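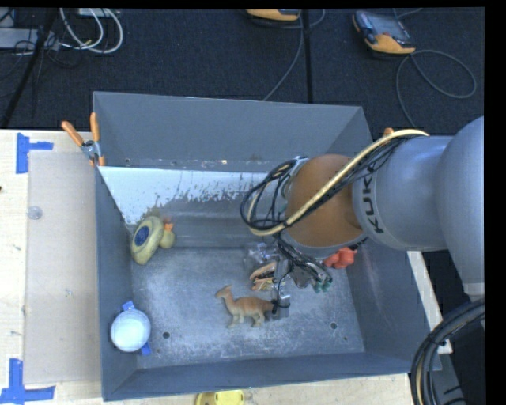 tinbender_190
OK bin picking people, I need your brains! Our cell stopped mid-run again last night with a collision fault on the wrist, and I have a theory I'm way too excited about. We run mixed junk, nothing matched: a toy dinosaur, a rubber duck, crumpled clear plastic, whatever fits. Log says 1,153 picks without a hiccup, then the arm goes down for something near a side wall and trips. I think it's the cables. Look how that black bundle bulges out beside the orange joint. Tilt the wrist toward a sloping wall and the planner has no clue the bundle is there!

Ermira Stan
Love this kind of puzzle. Is the cable loop in your collision model at all? Ours at Flillbridge wasn't, and we got the same fault until I wrapped a fat cylinder around the joint in the model.

tinbender_190
Nope, bare arm and gripper only. Trying the cylinder tonight!!

vukčević_fan
Not convinced. A soft cable brushing sheet metal shouldn't trip anything unless your limits are super tight. My money is on the bin having shifted. Move it a finger's width and every wall in your model is wrong.

tinbender_190
It's clamped, though.

vukčević_fan
Clamped to what? A clamp on the rim can still creep if the arm leans on the wall enough times. Measure it.

Ermira Stan
Both are worth checking, but I disagree that a cable can't do it. If it snags instead of brushing, you get a real pull on the wrist. Please look at the thin wires down by the gripper too, and hit the e-stop before your hands go in there. A pause on the controller isn't enough.

handel_jr
Seconding the e-stop. Had an arm resume on me once after a pause. No injury, but I still think about it.

tinbender_190
Update, 13 August 2019: you were both right, kind of! Bin was off by a hair, and there's a shiny rub mark on one black cable. Re-taught the bin, added the cylinder, and it's at 3,283 picks with no fault. It does skip a few things close to the walls now, so I'll try a slimmer shape next.

vukčević_fan
I'm still saying it was mostly the bin. Put the old model back with the bin fixed and see.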